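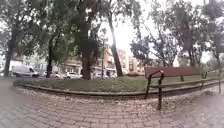 Figure 1. Test view with the wide lens: brick path, lawn edging and bench.

Comparing Two Cameras for a Path-Following Robot
Rafail Tsoukalas and Glykeria Makris
Submitted 2020-10-20

3. Camera comparison

Our robot, Brotia, has to stay on a paved path and stop before benches and other fixed objects. We had two cameras to choose from, one with a wide lens and one with a standard lens. Both were run on the same controller with the same edge-finding code. We saved 100 images from each camera in the park and marked the path edge by hand in all of them.

With the wide lens, the concrete edging can be followed over a long stretch, and a bench on the right is in view together with the lawn. The cost is distortion. Rows of bricks that should be straight come out curved, and the nearest bricks are blurred. The lower left corner in Figure 1 is too smeared to use, so we masked that area before running the code.

Fallen leaves were the second problem. They are densest just in front of the edging, and the code sometimes took the leaf band for the edge itself. Raising the minimum segment length helped with both cameras.

The standard lens gave straighter lines but lost the edging in tight curves. Correcting the wide images in software added 198 ms per image, too slow at our planned speed. Fotis Kontogiannis suggested correcting only the detected edge points, and we switched to that.

We kept the wide lens. The bright sky behind the trees still affects the exposure, and we have not tested in low light.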